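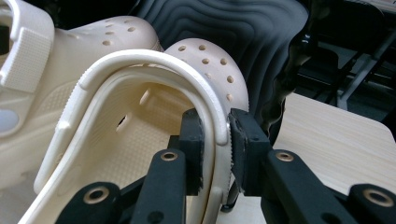
Which Shoes Last? A Report on Footwear in Plastthorpe
Subira Langat and Kibet Tanui

Our project started with a simple question: how long do people keep a pair of everyday shoes before throwing them out? We thought it would be a dull afternoon of box-ticking, and it turned into the best bit of the whole term!

What we did

We handed out 60 question sheets at the school gate and outside the Shirima shoe repair shop, and 50 came back filled in (brilliant, we had hoped for half that). We asked what kind of shoes people wore most, how many months the last pair lasted and what went wrong with them in the end. Gladys Mutiso at the repair shop let us look through her job book for August as well.

What we found

Trainers were the most common answer by far, and the heel lining was the usual thing to go. Leather shoes lasted longest, mostly because people had them mended. Foam clogs surprised us. Their owners loved them and wore them everywhere, from the garden to the bus, but hardly anyone had ever tried to get a pair repaired. Gladys told us that glue can work on a strap, but a worn-through sole is usually the end.

The job book was full of lovely details, like one pair of walking boots that had been resoled three times and was back for laces.

Problems

Plenty of people guessed their answers, and Kibet's first version of the sheet forgot to ask about sandals. We added them by hand on the bus.

Next time

We would love to follow the same shoes for a full year, with a photo of each sole every month. Birsen Gündoğdu has already offered her football boots.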